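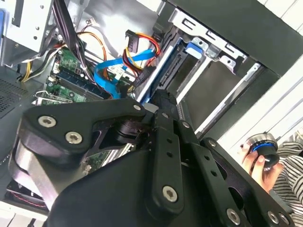 Opening the case: notes for my talk at Plellillow

(Slot is 60 minutes. Talk for the first half, hands on machines for the second. Water on the lectern, phone off, slow down!)

Hi everybody, thanks for coming. I'm going to start by asking who has never taken the side off a desktop computer. Hands up, no shame in it. I was well into my grown-up life before I did it, and I only did it then because the thing was making a noise like a coffee grinder and I couldn't afford to have somebody else look at it. The noise was a cable touching a fan. I moved the cable. That was the entire repair, and I've been insufferable ever since.

(Pause. If they laugh, tell the vacuum cleaner story. If they don't, skip it.)

So tonight is about the inside of an ordinary desktop, the kind you'd find under a desk at work or in the back of a closet. We'll look at three things: the memory, the data cables and the power cables. If you leave knowing which is which, I'm happy.

Before you touch anything. Shut it down properly, switch it off at the back, pull the power cord out. Then press the power button once with the cord out, to drain whatever is left. Lay the case on its side if it's a tower – gravity is your friend, and you don't want to be holding a drive up with one hand while you hunt for a screw with the other. Touch bare metal on the case before you reach for the board. I use a wrist strap at home, I forget it about as often as I remember it, please be better than me.

And leave the power supply closed. The big metal box with the cord socket on it. Everything else in there we can talk about, but that box stays shut.

(Slide: motherboard)

The big circuit board is the motherboard. A lot of them are green, especially in older office machines, but they come in black and blue and all kinds of colors now, so don't go by that. What I look for first is the memory slots, the long skinny ones lying side by side. Quite often they're in two colors, say a dark blue and a black. People always ask me if the color matters. It usually tells you which slots go together as a pair, but makers don't agree with each other on how they do it, so go look up the manual for your board. I mean it. Ten minutes with the manual saves an evening of swearing.

Memory goes in one way only, there's a notch. Line the notch up, push straight down on both ends, and listen for the click. It takes more force than feels polite! If you're leaning on it with your whole body, though, stop and check the notch again.

(Hand around the spare memory sticks from the Texier box. Get them BACK this time.)

Okay, cables. A SATA data cable is the thin flat one, and I love it when they're bright blue or red, because you can spot them from across the room. One end goes to the motherboard, the other goes to the drive. That's how your files get back and forth. The plug has a little L shape inside it, so again, one way only. Some have a metal clip, and you squeeze the clip before you pull. Pull on the plug, never the wire.

Then there's SATA power. Same family, same L shape, but wider, and it comes off a bundle of wires from the power supply. Yellow, red and black is the bunch you'll see most. A drive needs both, data and power. I once spent 69 minutes (my son timed it) trying to work out why a drive at the Tosten repair night wouldn't show up, and I'd plugged in the data and left the power dangling. So if your drive is missing, look for the dangly one first.

Please take pictures before you unplug anything. Take more than you think you need, from a couple of angles, with the light on. And if there's a label on a cable, leave it there. If there's no label, masking tape and a pen work great.

(Check the clock. Should be coming up on the half. If I'm late, drop the bit on dust.)

Dust. Short puffs of canned air, can held upright, and hold the fan blades still with a finger while you do it. Do it outdoors if you can. I did mine in the kitchen and I won't be doing that again.

Okay, that's enough of me talking. The old Rusness desktops are on the back tables, two people to a machine, sides are already unscrewed. First job is to find the memory slots. Second job, find a data cable and follow it with your finger from one end to the other. Don't unplug anything until I've come by your table.

(Screwdrivers are in the blue tote. Small cups for screws – hand those out first.)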